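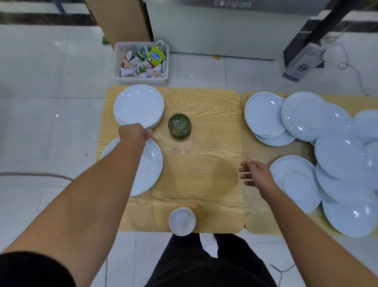 Sorting the Plates Before the Move

Oct 18, 2020

The contents of the Gremell dining room are being prepared for transfer to the new kitchen at Pratau. The work began with the white plates, which are handled on two light wooden tables pushed together. Loose plates are spread over the right table, and the stack is built on the left.

Each plate is checked along the rim before it joins the stack. Chipped pieces are set aside and recorded. The inventory taken in May listed 300 plates, and 161 have now been entered in the new register. Cups and small glass bowls are listed separately.

Stacks are limited to 20 plates, with paper between the layers once they are boxed. Serving dishes will follow when the shelves at Pratau have been fitted.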